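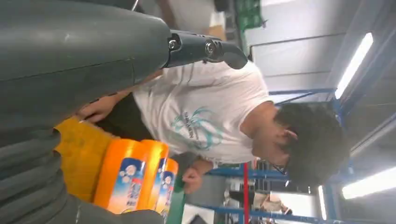
**Rurnico packing table, green top**
Bought from Sureo, $114 plus delivery
Reviewed 10/06/2025

I bought the Rurnico to replace a folding table that had started to sag in the middle. We pack bottles on it, up to 200 on a busy day, and it sits close to the shelving so that stock doesn't have to be carried far.

Assembly took longer than I wanted. There are 12 bolts and the instructions show them all at the same size, but four are shorter and go in the corners. I put two in the wrong place and had to back them out. Once everything was tight the table stood level and it has stayed that way.

The top is the best part of it. It's a plain matte green with a smooth surface, and the overhead lights don't glare off it the way they did off the old one. Small print on labels is easier to read as a result. Tape residue comes off with a damp rag. Marker takes more work, and I have one faint line near the front that I've stopped trying to remove.
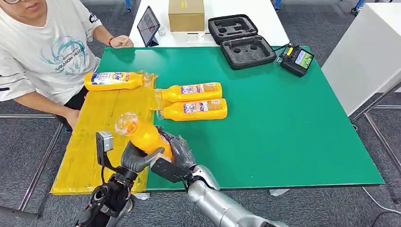 Round bottles do roll on a surface this smooth. There is no lip on any side, so if you lay them down to check labels, keep them away from the front. Rurnico sells a clip-on rail for this, but it costs extra and I haven't tried it. The Pulleo table we looked at first had a raised edge all the way around. It also cost a good deal more and had a narrower top, and we needed the width.

The height is fixed. For me it's fine for standing work, though a taller person ends up leaning over it and will feel that by the end of a shift. I'd pay a little more for adjustable legs.

Stability is good for the price. It doesn't wobble when somebody leans a hand on the edge. The feet left gray marks on our floor the first time we dragged it, so lift it.

Delivery from Sureo was on time. One corner of the carton was crushed but the top had no damage.

**Good:** flat top, low glare, easy to wipe down, steady.
**Not so good:** no lip, fixed height, unclear bolt diagram.

Four out of five. I'd buy a second one for the other end of the room if they bring the rail price down.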